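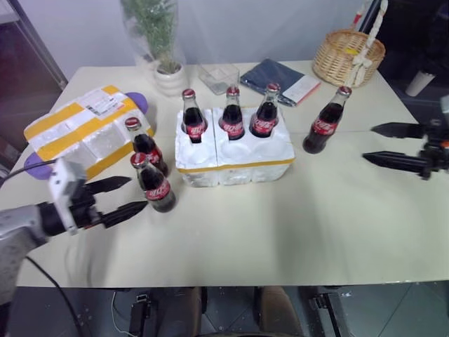

Peruda is a training method for two-armed robots, described by Kartini Siregar and Renji Kamata in a January preprint. It is meant to teach a robot to put glass bottles into a fitted foam holder while other things are left on the table.

Method

A person steers both arms through the task, and a network learns to copy the motions from camera views and joint positions. The authors used 700 recorded runs. Peruda's one new step is a second network that scores each planned grasp and asks for another if the score is low. Similar scoring steps had been used before, a point the preprint mentions only in a footnote.

Results

The authors claim a success rate of 65 percent, counting a run as a success when every bottle stands in a slot at the end. Runs stopped by the operator were left out of the total — a choice that probably flatters the figure.

Criticism

Asuka Oshima tried to repeat the work on the Borkasico arm and reported that the scoring network made little difference once the bottles were moved farther from the holder. Mohammed-Awal Asamoah noted that only 2 table layouts were tested. The authors have not released the missing runs.

See also: Plekmont benchmark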